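Ronik opens its household handling work to visitors

Ronik will hold an open day in October to show how it records everyday packing tasks for robot training. Visitors can watch operators work with hand-held grippers at a table and try the tools themselves.

The program centers on a simple job: moving small household items between a table and an open cardboard box. The grippers have two fingers with textured blue pads.

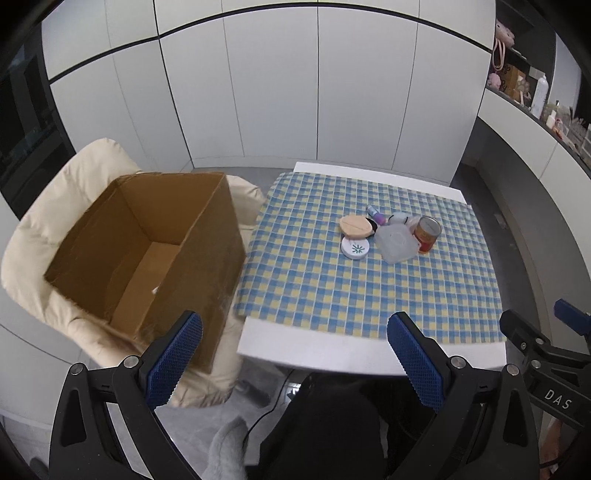 What visitors will see

Demonstrations begin at 10 a.m. and run in groups of 6. Each group will spend time at the work table before moving to a second room, where Kenna Pollock will show how recordings are checked and sorted. Ronik plans to have 3000 recordings of the packing task by the end of the year.

"People ask why we spend so long on small jars and lids," said Lachlan Geddes, program lead at Ronik. "Small things are where a gripper has the most trouble, so we want visitors to try it." 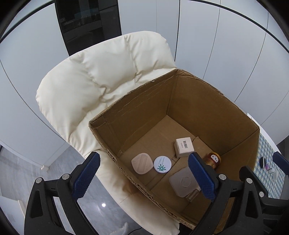
Page last changed: October, 4:10 p.m.

Divitex, which supplies software for the checking stage, will have staff on site. Maksym Symonenko of Divitex will give a short talk at 2 p.m. on how recordings are labeled.
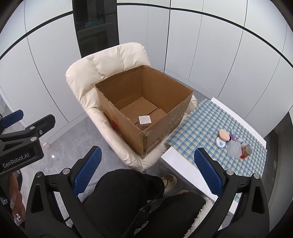 Ronik started the household program after earlier work on warehouse shelving for Canpolat. Homes call for a wider range of objects and much less fixed equipment. A checkered tablecloth, a padded armchair and a cardboard box make up most of the setup, and the toiletries on the cloth are the kind of goods the team wants a robot to handle.

Admission is free, but places are limited to 97. To reserve a place, contact Callum Purves at the Ronik front desk.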